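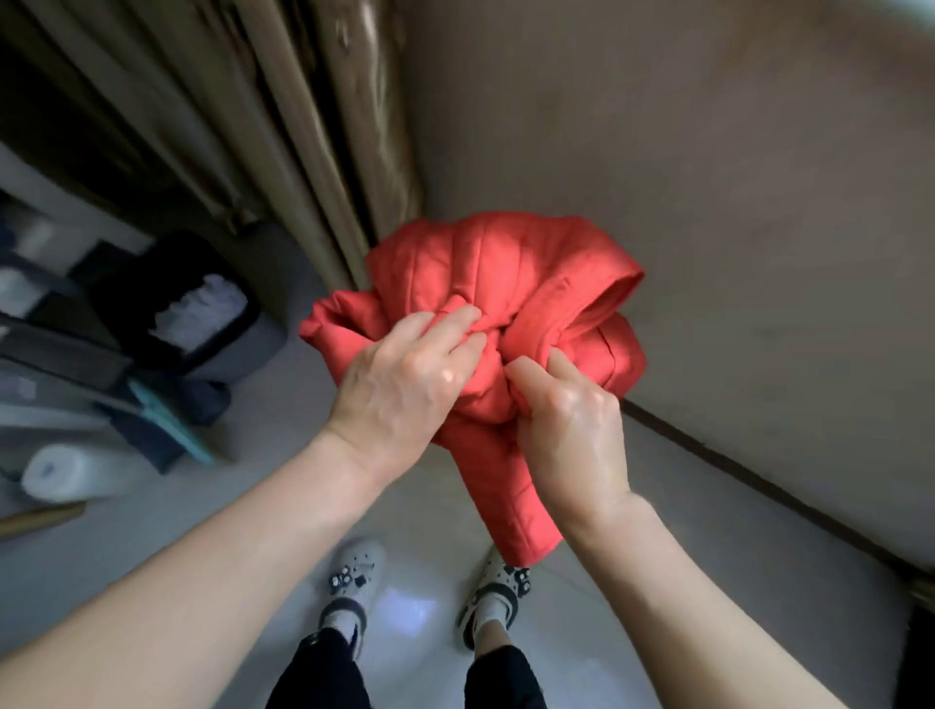

Open day at the Wakell recording rooms, Atstead

2020-03-22
By the visits secretary, Firton Workshop Group

There were 14 of us on the trip, which filled the minibus, and we got to Atstead a little before ten. Wakell has the two upper floors of a former shoe warehouse behind the station. Parking is poor. The lift was working but slow and most people took the stairs.

Wakell records people doing household jobs. The recordings go to groups who are training robots to do the same jobs, and the main customer at present is a project called Naidoo, a two-armed machine meant for sorting and folding clothes. We did not see the machine itself, which is kept at another site. Several of our members had hoped to, and the notice we were sent could have been clearer on this.

The recording rooms

The rooms are set up like parts of a flat, with ordinary curtains, storage racks, tables and floor coverings. They are changed over often. Our guide explained that if every recording were made at the same table against the same wall, the system would learn the table and the wall along with the folding. So a rack full of towels and cleaning things is left where it is, and nobody tidies up before a take.

The person doing the job wears a small camera on a headband, pointed down and forward. The headband weighs less than I thought it would. Two of us tried it on, and the main difficulty was remembering to look at your hands. When you fold a shirt at home you look away for much of the time. On the first try I looked out of the window halfway through and that take was marked as unusable.

There is a printed card for each job. It gives the item, the starting state and the ending state, and that is all. How you get from one to the other is left to you. A take is stopped if the hands leave the view for more than a short time, or if someone else walks through.

Padded clothes

T-shirts and towels were done early on and there are plenty of those. What they are short of is bulky clothing, and most of the morning's work was on quilted jackets and bodywarmers. The coral-red jacket at the head of this report is one of them. With both hands gripping a twisted part of the middle and one long piece hanging toward the feet, it is hard even for a person to say which part is which. There is what looks like a hood or a folded collar at one side, and the hanging piece is probably a sleeve, though I would not put money on it.

That is the reason they want it. A flat jacket on a table is easy to label. A jacket in a bundle hides its own edges, and the stitched channels run in all directions once it is crumpled. The system has to find something to get hold of, and the only way it can learn where to look is from a large number of cases where a person found it first.

We were told that most of the takes are done standing, with the clothing held in the air. I asked whether a table would not make things simpler. It would, but people at home often shake out and turn a coat while standing in the hall, and the customer asked for both.

Labeling

The labeling room is down the corridor and is quieter. Each take is played back and cut into short steps: pick up, turn, find the collar, shake, lay down, fold. The staff work from a written guide which was 38 pages long at the time of our visit. Half of that deals with awkward cases. When does "turn" end and "shake" begin? If one hand lets go and takes hold again in the same place, is that a new grip? Two people label each take separately and a third looks at the ones where they disagree.

I sat beside one of the labelers for a while and got three out of five cuts in the right place. Sleeves are the trouble. It is common for a label to read "sleeve or body panel" when the cloth is folded over, and the guide allows this. They would sooner have an honest doubt written down than a guess, as a wrong label does more harm than a vague one.

Failed attempts are kept as well - a dropped collar, a sleeve left inside out, a fold that comes undone. These are given their own mark. One of our members used to train machine operators and said she wished she had had a shelf of recorded mistakes to show people.

A session lasts up to 72 minutes with a break in the middle. The jackets get heavy and shoulders get tired, and tired people start to take shortcuts. On a typical shift one person gets through 31 takes.

Questions

There was half an hour for questions over coffee. The main ones were:

- Are faces recorded? No, the view points down, and the mirrors have been taken out of the rooms.
- Left-handed people? Wanted. They have too few.
- Can the clothes be sent in? Yes, clean, with working zips. They are mainly after adult coats.
- Does the robot have fingers? Grippers at present, so the finger movements have to be turned into something simpler. This was described as the hard part and we ran out of time for it.

I would have liked more on that last point. Lunch was at the café on the station side, where they were not ready for a party of our size. We were back in Firton by four.

Wakell plans another open day in August. Places will be limited again, so let me know early, and bring an old coat if you have one to give.

Comments (3)

benchvise: Good write-up. I was one of the two with the headband and my neck noticed it next day. Did anyone write down the name of the guide for labeling? I wanted to see if there is a public copy.

Firton Workshop Group: I asked at the desk. It is internal only for now.

oldstitcher: I repaired ski wear for years and always found the collar first by feel, never by looking. Does the camera pick up any of that? I can't see how it would. Put me down for August please.

Contact the group | Copyright Firton Workshop Group | Back to top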